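Fileo Gallery: Covered Tables, Part 2

Part 1 dealt with bare tops and mats. Part 2 is on paper, tape, and the single appliance that stays on the table the longest, the electric hot pot. The notes apply to any flat table used for repeated setups, where items have to go back to the same spot after each round. The table underneath is a Vorkby worktable, fixed height, with no lip on any side. A lip makes the paper harder to fold under and tends to tear it at the corners.

Paper

Brown wrapping paper from the roll, 1,020 mm wide, uncoated. Coated paper was tried first. It sheds water better, but tape lifts from it within a day and it throws back a lot of glare under the ceiling lights. Uncoated paper stains, and the stain stays where it was made, so a leak or a drip can be found later.

Cut the sheet long and let it lie flat overnight with the curl side down. Fold 50 mm under the table edge on each side and fasten it there from below. Tape on the top edge gets rubbed by sleeves and rolls up. Where two sheets meet, overlap them so that the upper sheet's edge faces away from the side people work from. Keep the seam out of the middle of the table.

The roll came from Nilsuwan, which sells it by weight. Rolls from the same order have varied in shade. This matters only when one sheet is patched with another, and then the patch is easy to see and somewhat distracting.

Grid

Blue tape, Etik narrow, laid in two directions. Put down the center lines first and work outward, so that any error ends up in the outer cells. The cells come out roughly square. They do not have to be exact, since positions are recorded by cell and not by distance. If exact squares are needed, mark the table edges with pencil before the paper goes on, carry the marks over the fold, and pull the tape between marks in one piece.

Press the tape down with a flat plastic card. Do not stretch it. Stretched tape shrinks back over a few hours and pulls the paper into a shallow ridge along the line, and a light cup or a spoon will rock on the ridge.

Rows are numbered from the front and columns are lettered from the left. The letters are written on the folded edge and not on the top. Ink on the top surface wears off and transfers to the bottoms of things.

Hot pot

The pot goes near the front edge. It is a white countertop type with a dial on the front and a handle on each side, rated at 700 watts. Three things decide the position: the dial has to be reachable, both handles need hand room on the outside, and the cord must leave the table by the shortest way. In most layouts only one place meets all three.
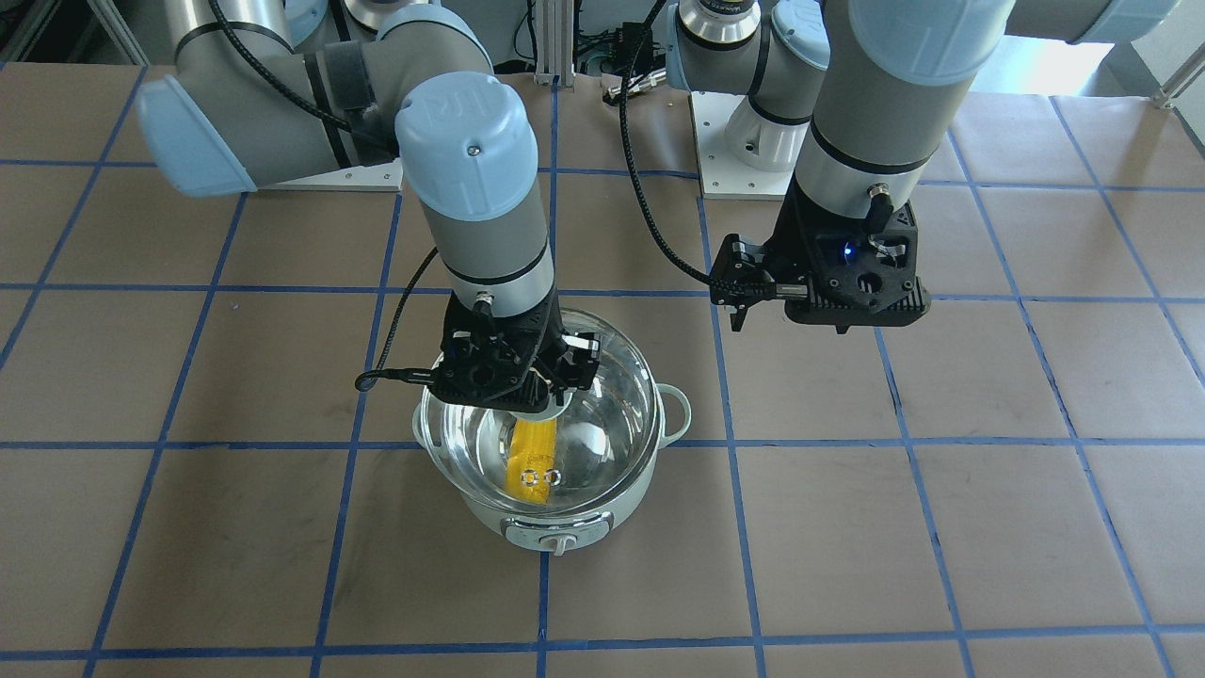
Electric hot pot on the paper and tape grid. One yellow piece in the bottom of the bowl.

The inner bowl is the part that takes the most wear in any pot of this kind. Check that it sits level before anything goes in. A bowl seated at a slight tilt will still look right from the front. Push lightly on the rim at four points, and if it moves at any of them, lift it out and wipe the seat. Grit or a crumb is the usual cause.

Curved walls make it hard to judge depth from above. A shiny bowl returns a stretched reflection of whatever is over it, and a small item at the bottom can look closer to the wall than it is. Use items with a strong color for practice rounds. Yellow reads well against almost everything. Pale green and white do not. An item with a rough or ridged surface is easier to pick out than a smooth one, which tends to blend with its own reflection.

Long items settle along the lowest part of the bowl and then stay put. Round items roll to the center and keep moving for a second or two. For a first layout, use one long item only.

Layout notes

Keep one empty cell on each side of the pot, more on the handle sides. The handles add more width than expected, and the position should be measured from handle tip to handle tip.

Do not center the pot on a crossing of two tape lines. The lines are then hidden under the base, and when the pot is shifted by a small amount there is nothing nearby to compare it with. Line up the front of the base with one line and leave that line in view.

Leave the rest of the grid clear during a round. Lids, tongs, and cloths go on a side cart. A cloth on the paper hides two or three cells, and it will be set down in a different place each time.

For work with real food and heat, put a solid trivet or tile under the pot and keep loose paper away from it. Read the pot's manual for clearance. Paper and tape are for dry rounds and for plain setup work.

Replacing the cover

The paper is changed when the tape begins to lift or when the stains make the lines hard to read. So far 13 covers have gone through on the same table. The front row always goes first, from wrists and from the pot being dragged. Lift the pot by both handles. Dragging it toward the edge tears the tape at the first line it crosses.

When the old cover comes off, keep it until the new one is down. Laid beside the new sheet it gives the line spacing directly, and no measuring is needed. After that it can be recycled if the tape is stripped. Strip it at a low angle, slowly. Pulled straight up, it brings a layer of paper with it, and the strip then sticks to everything in the bin.

Clean the bare table before covering it again. Adhesive residue collects on the underside where the folds are fastened. A plastic scraper takes most of it. Check the top for raised spots with the edge of a ruler, because anything under the paper will show through it by the second day.

Part 3 will cover trays and dividers.

Filed under: Work Surfaces / Kitchen Counter / Paper & Tape / Small Appliances

Comments (5)

Guest
What width is the tape? I used the wide kind and lost a good part of every cell to the lines.

Fileo
Narrow, the smallest Etik sells in blue. With wide tape, record positions from one edge of the line and always the same edge.

Guest
Tried folding under on a round table. It does not work. I cut slits all the way around and it still bunched up on one side. Ended up trimming it flush and using clips.

Guest
Agree on the coated paper. The glare was bad enough that we took it off the same morning. I have most of a roll left if anyone wraps parcels.

Guest
Is the spare cell beside the handles enough if the bowl has to come straight up and then out to the side? My pot is the same general shape but the rim is higher, and I keep hitting the handle with the bowl.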